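Kitchen robots on show at Briron open day

Saturday 12/08/2023 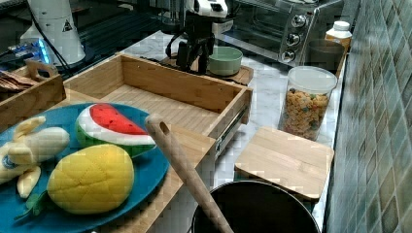

The kitchen set-up at the Turcotte workshop

Robots that may one day help around the home were put through their paces at the weekend, when Briron opened its Turcotte workshop to the public for the first time.

The firm had room for 40 people in each session and all the morning places had gone by the end of the week before. Families, students and a good many retired people came through the doors, and a second set of sessions was added in the afternoon.

Most of the interest was in the kitchen area, where a white arm with a two-fingered gripper was set up over a marble worktop. Plush fruit was laid out on a blue plate, with a watermelon slice, a pineapple and a peeled banana among the things on offer. A bowl, a cooking pot with a wooden spatula in it, a chopping board and a clear canister of cereal rings were also to hand.

Man-lok Mak, who runs the workshop, told visitors that kitchens are a hard place for robots to work in.

"In a factory the part turns up in the same spot every time," he said. "At home the bowl is wherever you left it last night, and the drawer is half open. We want people to see how much of the job is dealing with that."

After each talk, visitors were invited to steer the arm themselves using a pair of hand controls. Each turn lasted 3 minutes, and the task was to pick up a piece of fruit and put it in a bowl. Staff stood by with a stop button throughout.

Polyxeni Michailidis, who had come over from Birnolia with her two sons, said it was harder than it looked.

"You think you are right above the thing and then you are well past it," she said. "My youngest did better than me. He wants to come back and do it again - I said we would see."

Questions from the floor were mostly about cost and safety. Mr Mak said the arm was not for sale as a household product and that the firm had no date in mind for one. On safety, he said the speed was kept low whenever members of the public were at the controls, and that the arm would stop if it met more than a light push.

He was also asked whether the work would take jobs away from carers. He said the firm had been speaking to care homes in the area since May, and that staff there had mostly asked for help with fetching and clearing up.

Entry was free, but a collection was held at the door for the Urnano youth club, which is raising money for a new roof. It brought in £1,677.

Briron says it will hold another open day in the spring if there is enough demand. Places will be limited to 24 a session next time, so that everyone who wants a turn can have one. Anyone who would like to be told when booking opens can leave their name at the workshop's front desk on weekdays.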